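## Gusano club: stuff people keep asking me

**Do I need to know how to code?**
Nope! I'd never written a line before I joined. Nahuel Rivadeneira runs a beginner table and he's very patient (I've tested this).

**What are you working on right now?**
The sorting challenge. Our arm, Jandley, has to pick up everyday stuff and put it where it belongs. We've logged 913 tries so far and want 4,000 by June — so yes, we could use more hands.
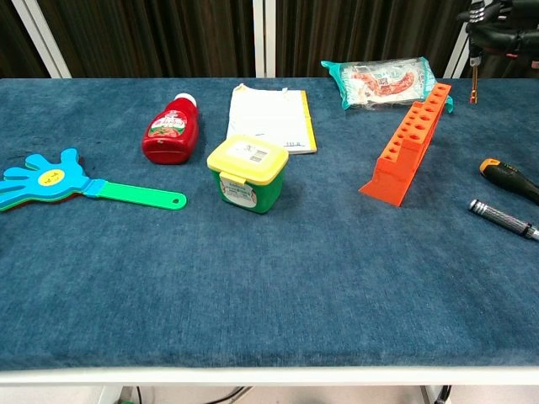 *Part of our object set, with the toy clapper, the green tub and the orange 3D-printed rack.*

**Which object is the hardest?**
Depends who you ask. I say the flat paper envelope. Yamila says the clapper, and she'll argue with you for an hour.

**Can I bring my own objects?**
Please do! Nothing over 200 grams, nothing breakable, and check with Kwabena Asante first so we don't end up with five of the same thing.

**Does it cost anything?**
Not to join. If you want to come along to the Loledlow meet we split the van, and last time that was around $200 for all of us.

**Can I drive the arm on my first day?**
Usually, yes — after the safety talk. Long hair tied back, sleeves up, and know where the stop button is.

**How do I sign up?**
Put your name on the sheet outside the lab by 2023-04-01, or just find me.

— Amancay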